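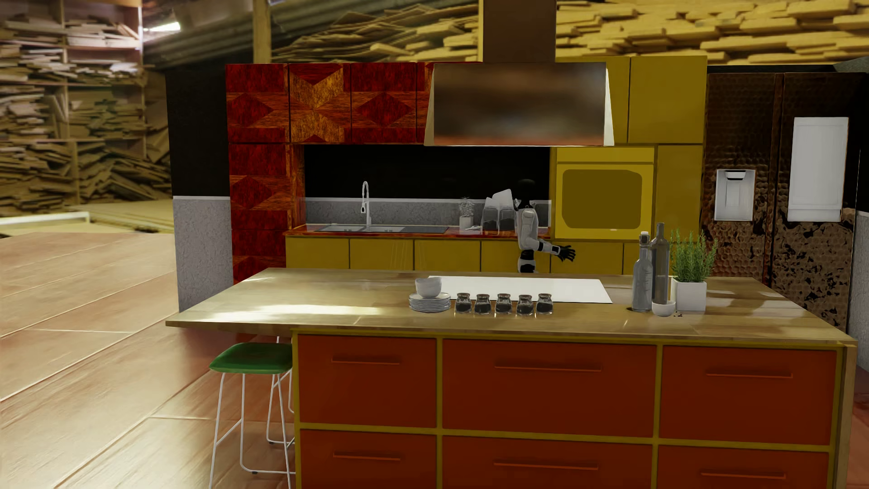
Hundon Home Help | Account | Orders | Community | Open Tickets

We use cookies to keep you signed in. Accept / Manage

Ticket: Welivell dishwasher stops partway and shows the drain light
Status: Waiting on customer

Customer wrote:
Hello, and thank you in advance for reading all this, I know I go on a bit. We've had our Welivell since November and it has been a lovely machine, very quiet, until this past week. Now it runs for 15 minutes, hums to itself, and stops with the little drain light blinking. There is a puddle in the bottom every time. I have cleaned the filter (it wasn't even that bad!) and I've turned the power off at the wall overnight, which got me one full wash and then the same trouble again. I should mention we had a new garbage disposal put in under the sink, a Koppel, a few days before this started. I don't know if that matters but my sister thinks it does.

Hundon support replied:
Please don't apologize, the long tickets are the ones we can usually fix! Your sister may well be onto something. New disposals come with a plastic plug inside the dishwasher inlet, and it has to be knocked out before the drain hose goes on. If it gets left in, the water has nowhere to go. One wash getting through makes me a little less sure, so let's look at the hose too. With the power off at the breaker, could you check that it rises up high under the counter before it drops down to the disposal, and that it isn't pinched behind the trash bin?

Customer wrote:
Well, I got down there with a flashlight. The hose is kinked nearly flat where it goes through the cabinet wall. I straightened it and ran the 2 hour cycle and it finished, but there was still some water in the bottom, maybe a cupful. I haven't touched the plug because I'm nervous about the clamp.

Hundon support replied:
Good work, that kink won't have helped at all. A cupful under the filter is normal, so if it stays at that level you can leave the clamp alone. If the light comes back, any Zoltdale service partner can check the inlet for you. Would you run it again tonight with a full load and tell us how it goes? We'll keep this open for 12 days.

Contact us | © Hundon Home Help | Back to top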